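Home | Stories | Serials | Submit | About

The Rule About Cups

Ya-wen Huang had written the handling rules for Fomutar one December, at her own kitchen table, with a pot of tea going cold beside her, and she had been fond of them ever since in the way you get fond of a coat that never quite fit. There were 93 of them. Rule 20 was the one everybody argued over: no hand, gripper or tool shall close on a vessel until its rim has been found.

"But it's a cup," said Hiu-tung Chow, who was new, and kind, and in a hurry. "I can see it's a cup. Why can't I just take hold?"

"You can see it because you're standing over there," said Ya-wen. "Come down to where the gripper is and tell me what you see."

So Hiu-tung crouched, knees cracking, and put one eye about level with the fingers, and stayed there a good long while.

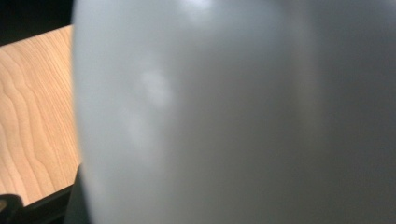
"Well," Hiu-tung said at last, "it's mostly just pale, isn't it? Pale and then gray. I couldn't tell you where the top was if you paid me."

"They do pay you," said Ya-wen, but she said it gently, and went to fetch the stools.

They sat and read Rule 20 together, and then the 3 rules after it (which were really the same rule, written on a tired evening), and Hiu-tung asked whether a person might back the thing off a little first, find the rim from farther away, and come in slowly after that. Ya-wen thought about it. She thought about the old Primico manual, which had said something of the sort before somebody trimmed it to save paper, and she took the pencil from behind her ear.

"Back off, look, then approach," she wrote in the margin, and under it, in smaller letters, "H. Chow."

"You don't have to put my name on it!"

"Rule 4," said Ya-wen. "Go and read Rule 4."

More stories
The Lamp at Hauksdóttir
Cikusus in the Rain
What the Ferry Clerk Kept
Two Letters and a Ladder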